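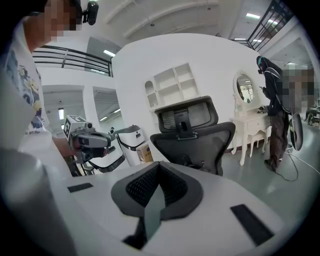

February. Workshop notes, Allerthorpe job (rear wall recladding)

7:40 am. Second mock-up panel is up on the test frame. Same build as the first: stud, sheathing, wrap, vertical strapping, then the Selum boards. The only change is the strapping, now 20 mm instead of the thinner stock we used last time. The boards sit flatter and the fasteners bite properly. First panel stays up beside it so we can compare.

Colour is the client's second choice, the darker grey. Cut ends on the first panel were sealed with the Nyberg primer and that will be the rule on site as well. Two coats, the second after the first has gone dull. Anyone cutting in the afternoon should leave the ends until morning if it's damp.

Window corner. Still not happy with the sill flashing. The end dam on the left folds well enough, but the right one opens at the back where the metal has to turn twice. Tried it with a wider blank and a relief cut at 17 mm. Better, though it needs the flexible tape behind it or the corner is relying on sealant. Drew it up on the back of the cut list and pinned it by the brake.

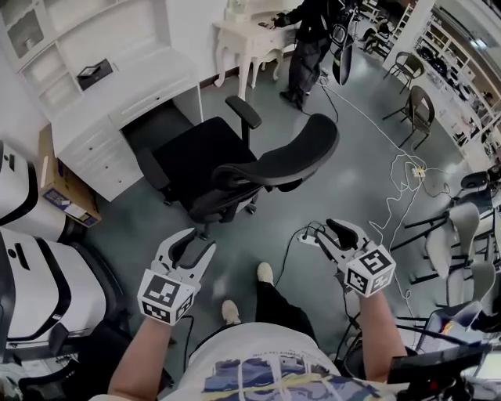

Hose test on the window corner, 4 minutes at the head, then the same at each jamb. Head dry. Left jamb dry. Right jamb had a bead of water behind the wrap at the lower corner, on the first panel only. Second panel showed nothing on the paper towel. Will run both again after the tape has had a night on it.

Supplier. Somby short-shipped the corner trim again. We have 41 lengths of starter strip, enough for the rear wall and the return, but the outside corners won't cover the bump-out. They say the balance is on the next truck. If it isn't, start on the long side and leave the bump-out wrapped.

Fasteners. Stainless ring shank only on this one. The galvanized box on the lower shelf is for the fence and has been picked up by mistake once already — moved it to the other side of the saw.

Things to settle before site:
Vent detail at the soffit. Drawings show a continuous gap, old framing has blocking in the way.
Height of the bottom edge above the new paving. Landscaper has changed the finished level by roughly the thickness of a paver.
Whether the hose bib moves or gets a mounting block.

Saw blade is due for a change. The last few boards had fuzz on the back face.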